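Brunton Regional Basketball League
Speaker notes: Playoff format and season calendar
Preseason meeting of member clubs

Opening (two minutes)

Good evening, and thank you for coming. My remarks tonight concern the playoff format the league will use from this season on. The printed rules are in your packets. I will not read them aloud. I will explain the main changes, the calendar, and what the league office needs from each club before October.

Background

The league has used the same postseason format since 2000. Eight teams qualified, seeded by record, and every round was a single game on the higher seed's floor. The format was simple to run and easy for families to follow.

The clubs raised two objections to it in the spring survey. The first was that a single game decided too much. Goso finished first in the regular season and was out after one evening of poor shooting. The second was that lower seeds never hosted, so their supporters had no home playoff game to attend. Skunholm has qualified many times and has hosted only twice.

(Pause here. Allow the Skunholm delegates to respond if they wish.)

The new format

The first round remains a single game at the higher seed. The semifinals become a best-of-three series. Game one is played at the lower seed, and games two and three at the higher seed. The final is also best of three, under the same arrangement.

Ties in the standings are broken first by head-to-head record, then by record against the other playoff teams, then by point difference in games between the tied teams. A coin toss is the last resort and will be conducted at the league office with both clubs invited.

Rosters are fixed on the last day of the regular season. A player must have appeared in at least six regular season games to be eligible. Medical exceptions must be requested in writing, with a doctor's note attached.

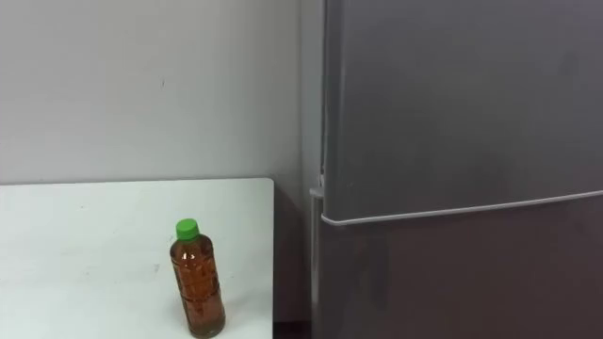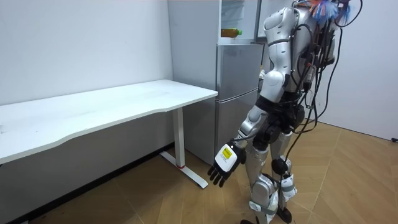 Calendar

The regular season ends in the last week of February. The first round is played in the week that follows. Semifinals take up the next two weeks, and the final begins in mid-March. Tipoff for all playoff games is 7:00 p.m. An earlier start may be agreed between the two clubs if the league office hears of it three days ahead.

Brasar has told us that its gym is closed for floor work during the first week of March. If Brasar earns a home game that week, it will be played at the Brunton gym, and Brasar will be treated as the home team for uniforms, bench choice, and ticket income.

Gyms and safety

Any gym hosting a semifinal or final must have a working shot clock at both ends, a separate room for the officials, and an athletic trainer present from warmups until the last player leaves the floor. Clubs that cannot meet these terms may name a second gym. Please do so on the form in your packet, even if you think you will not need it.

Tickets and income

Single-game playoff income stays with the host club, less the officials' fees. In a series, income from all games is pooled and divided equally between the two clubs after costs. This protects a club whose only home game falls on a bad weather night.

The league will pay a travel grant of $1000 to each club that reaches the final. Clubs beaten in the semifinals will receive nothing from this fund in the first year. I recognize that some of you asked for a wider grant. The budget does not allow it at present, and the matter will return to the agenda in July.

The gym at Brunton holds 2000 people for basketball. Other hosts should send us their permitted capacity in writing. Tickets sold must not exceed that number, and children in arms count toward it.

Officials

Three officials will work every playoff game. Assignments will be made by the league office and sent to both clubs on the morning of the game. A club may file a protest on a point of rules within 30 minutes of the final buzzer. Judgment calls may not be protested. The form must be signed by the head coach and handed to the lead official in person.

(If asked about video review: the league has no plans to introduce it this season. Not all gyms have suitable equipment, and the rules must be the same in every building.)

Questions

Take questions by club, in alphabetical order: Brasar, Brunton, Goso, Skunholm, then the remaining clubs. Two questions each in the first pass. Questions about youth divisions should be held for the next speaker.

Remind delegates to leave the signed gym form at the desk by the door on their way out.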